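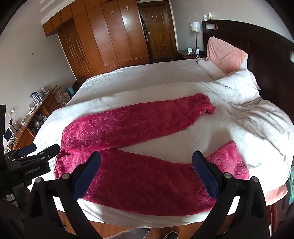
Figure 7. Magenta fleece pants laid on the duvet, legs apart, waistband at the left.

3.2 Garments with elastic at both ends

Pants with an elastic waistband and gathered cuffs were the most difficult group in our study of home folding. The participants folded them on the bed, as most of them do at home. In Figure 7 the waistband makes gathered folds near the edge of the bed, and a long wedge of white duvet stays between the two legs. We call this position "open". Before the first fold, the legs must be brought together, and on a soft duvet the lower layer of fleece often does not follow the upper one.

The thickness of the cloth has also an influence. Plush fleece with an embossed pattern keeps its volume, so the final pile is higher than a pile of cotton pants of the same size. Of the 3,622 folds in our records, 3,000 were made with cotton and the rest with fleece. Twelve participants told us that they roll such pants instead of folding them. We kept the rolled ones in a separate group, following the terms of Duggan.

The waistband was not stretched flat by hand before folding, except in the February sessions.

Reading time: 7 min

Comments

Colm Ó Flaithearta: Did you compare with a hard table? My results on a table were quite different for fleece.

gendis: I roll mine too. The cuffs never lie flat.

Prireva: Please add the size of the duvet in the next version.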